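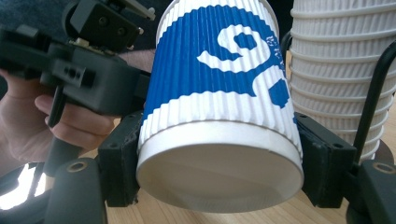 To: Eltgate Building Users
From: Érica Frota, Catering and Site Services
Date: May 15, 2020
Subject: Re: Paper cups in the Eltgate kitchens

Dear colleagues,

Thank you to everyone who replied to the notice on hot drinks supplies. The message from the Skornitz Wing is quoted below, as it raises most of the points made by others, and I will respond to it in order.

> The second-floor kitchen has been without hot cups since the last
> delivery was split between the two wings. We were told that the ribbed
> cups would replace the plain ones, but both kinds are now on the same
> shelf and the lids do not fit both. Staff are also doubling up the
> plain cups for coffee, so a sleeve of them is gone very quickly.
>
> Could Site Services please confirm (a) which cup is now standard,
> (b) where the old lids should go, and (c) whether the ribbed cups may
> be placed in the paper recycling bin next to the sink?
>
> Skornitz Wing kitchen contacts

(a) Standard cup. The standard cup for hot drinks in all Eltgate kitchens is now the white paper cup with the ribbed outer wall. The ribbing provides a grip and keeps the hand away from the inner wall, and a second cup is not required. Plain single-wall cups remain in use for water only and will be stored on the lower shelf. Please do not use them for coffee or tea.

The supplier, Vasconcelos, delivers the ribbed cups in cartons of 200. Each kitchen will receive one carton at a time. The next will be released from the basement store when a kitchen contact reports that the open carton is half empty. Requests should be sent to this list and should quote stock line 1606, which applies to the cups only. Lids are ordered separately.

(b) Lids. Lids for the former cups do not seat properly on the new rim and must not be forced on. A lid that appears to fit may come away when the cup is lifted. Please return all unopened packs to the basement store, where they will be held for the Damus Room, which will continue to use the former cups until its stock is finished. Opened packs may be discarded.

(c) Recycling. Used cups may not be placed in the paper recycling bin. The inner wall is lined, and our waste contractor does not accept lined cups with mixed paper. They should be emptied into the sink and placed in the general waste. The cardboard cartons should be flattened and left beside the service elevator.

Several replies also asked about storage. Cups should be kept in their sleeves, with the open end of the sleeve folded over, and stacked upside down once removed. They should not be stored in the cabinet under the sink. The Skornitz kitchen reported a damp carton in January, and all 60 remaining cups in it had to be thrown away.

The shelf labels in the Skornitz Wing are out of date and will be replaced. Until then, please disregard the label reading "cold drinks" on the upper shelf.

Staff who prefer to bring their own mugs are welcome to do so. Mugs must be washed and taken back to desks at the end of the day, as there is no room for them in the cabinets.

Questions about deliveries may be sent to this list or raised with me at extension 21.

Sincerely,

Érica Frota
Catering and Site Services
Eltgate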